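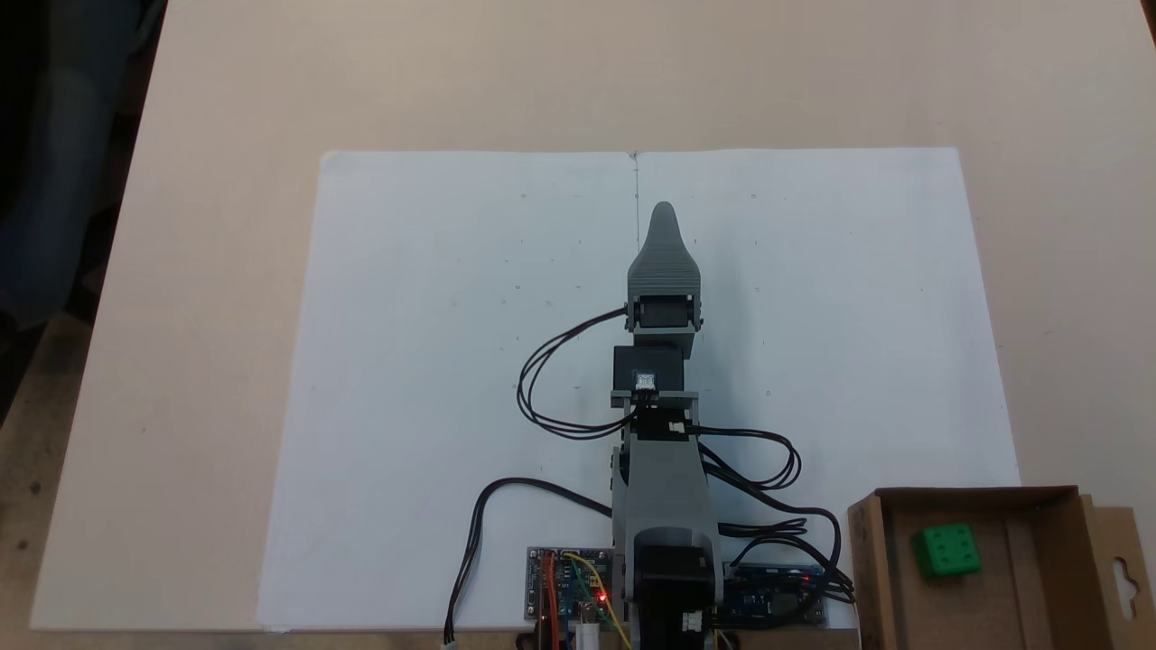
List home | Threads | Authors | Search | Subscribe

Subject: Re: Residuals on folded plan sheets (Dosard set)
Dec 3, 2023

I reran the Dosard sheets in Ginireo over the last few evenings. The set is 284 scans, all at a nominal scale of 1:1000, most of them folded once for storage and flattened before scanning. The affine fit is fine on the sheets that were kept in tubes. On the folded ones the residuals climb as you approach the fold, and they change sign across it.

I first suspected the scanner. A feed roller that slips will give you a stretch along the feed direction, and it looks much the same in the residual plot. To test this I scanned one sheet again, turned through 90 degrees. The error turned with the sheet, so the scanner is cleared, at least for that batch.
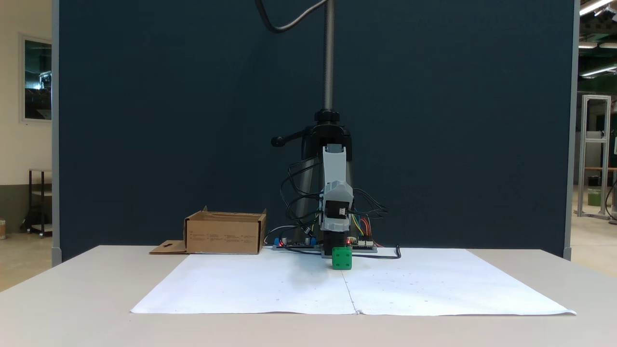 Green cube by the center seam

The Campos sheets are a separate problem. They were trimmed before they were numbered, and in many cases the printed corner marks are gone. For those I have been using parcel corners as control, which works but is slow -- sheet 2547 took me most of an evening and I would not call it finished.
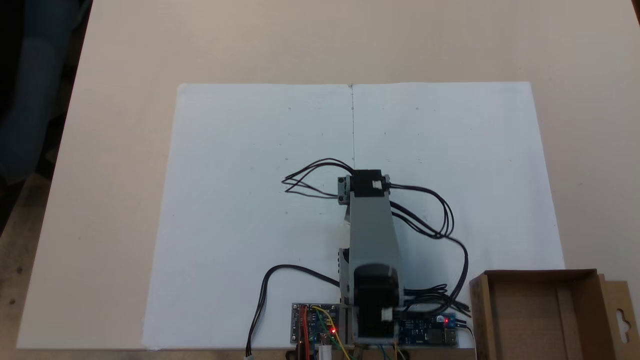 Estíbaliz Aranda wrote:

> I would not split the sheet at the fold. Once you have two
> halves you need enough control in each of them, and most of
> these plans do not have it. A second-order polynomial over
> the whole sheet has been good enough for me on the Trereo
> plans. What are you getting near the fold with that?
>
> Also, are you keeping any check points out of the fit?

Worse than with the split. The polynomial spreads the error from the fold over the whole sheet, so the corners move to pay for it. The total RMS looks better, but the check points do not. And yes, I hold back 3 per sheet and never use them in the fit. 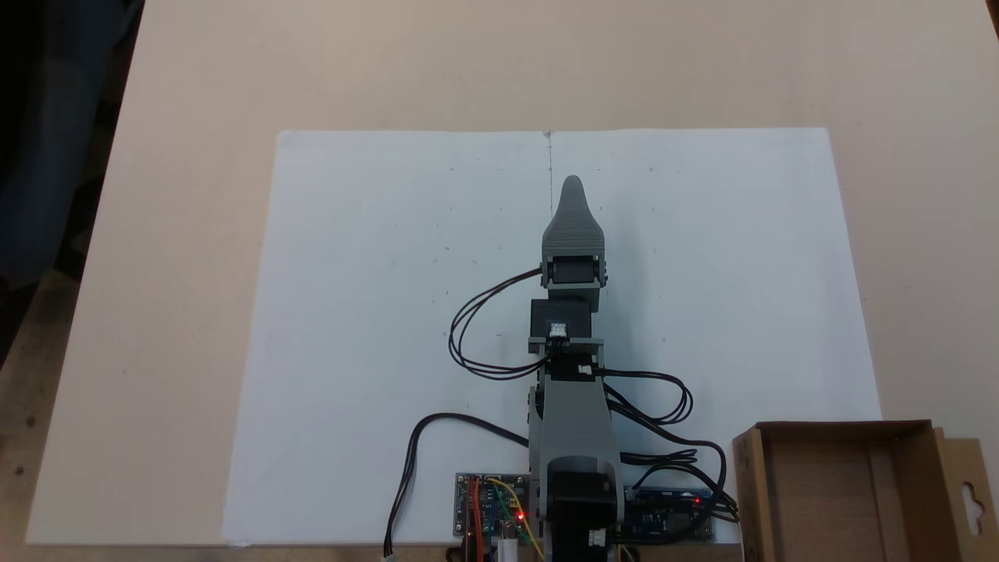

Control in each half is the real limit, I agree. My working rule is that an affine fit wants more than the bare minimum of 3 points per half, and they must not sit in a line. If the sheet is blank enough, pencil marks added before scanning can be used to measure the distortion, though they give you no ground coordinates. The white paper in the last photo has the sort of layout I mean: a crease down the center and faint dots and short ticks in a loose grid. With marks like those I can compare measured and scanned distances on each side of a fold and see whether the split is worth doing.

What I still lack is a clean way to join the halves in Ginireo. The mosaic tool feathers the edge by default, and that blurs any linework crossing the fold. Setting the overlap to zero leaves a one-pixel gap on some sheets. If someone has a setting that avoids both, please post it to the list, with the version number.

I will upload the control files for the June batch once the file names are sorted out.

--
We use cookies to keep you logged in to the archive. Accept | Settings
Contact the list owner | Archive policy | Back to top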